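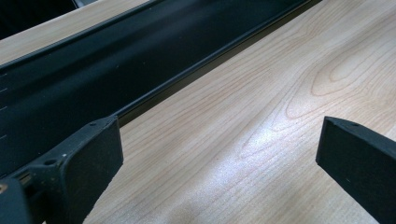
Visiting a design museum with a car collection, one day enough?

Posted by semaan_fan, Oct 20, 2022

Hello all! My husband and I are finally planning a trip to the Vavari museum in February, mostly for the exhibition on car design and architecture (he's the car person, I'm the one who will stand in front of a staircase for half an hour and have to be fetched). We've never been, and I can't get a clear picture from the website of how big it is. They say there are 200 objects in the show, but that could mean 200 cars or 200 pencil sketches, and those are very different afternoons!

We'd have one full day in town, and possibly the morning after if we take the later train. Would you try to see the permanent galleries too, or keep to the exhibition and do it properly? Also, is the audio guide worth it? I usually find them a bit dry but I know some people love them. I have a bad knee, so anything you can tell me about seating and elevators would be very welcome. Thank you so much in advance, this is such a kind forum.

plastinov

One day is fine. Did it in 4 hours including lunch. Skip the audio guide. The cars are all on the ground floor so you can't miss them.

Lampshade_Lover

Oh, you're going to have such a nice time! I went with my sister and we liked it so much that we went back the next morning, so if you can manage the later train I would say do it, even if you only use the extra time for the shop and a coffee.

I'd disagree a little with the answer above. You can walk through in 4 hours, sure, but the upstairs rooms are where the architecture part is, and they're easy to rush because everyone is tired by then. There are 8 rooms in all. If you're the staircase person in the family, I would start at the top while you're fresh and come down to the cars afterward. The gas station models are up there (my favorite thing in the whole show), and so is a long wall of drawings for parking garages, which sounds dull and is lovely. Some of the drawings are by the Jamov studio, who I had never heard of, and I've since bought two books about them, so be warned.

As for the 200 objects, a good many are small things. Posters, hood ornaments, clay models, a dashboard clock or two. The full-size cars are well spread out and you can walk all the way around most of them, which my sister was very pleased about. You aren't allowed to lean over the ropes to look at the interiors, though, and your husband will want to.

Knee: the elevator is past the coat check, on the left, and it isn't well marked, so ask at the desk. There are benches in most rooms but none in the one with the films, so see those early. They'll also lend you a folding stool for free if you leave an ID.

Hope the weather is kind to you, and do come back and tell us what you thought!

tinplate50

Agree with starting upstairs. On the audio guide, I'm usually not a fan either, but this one has the designers talking about their own work and I ended up listening to nearly all of it. Bring your own headphones, the ones they hand out are uncomfortable. The café stops serving hot food well before closing, so eat early.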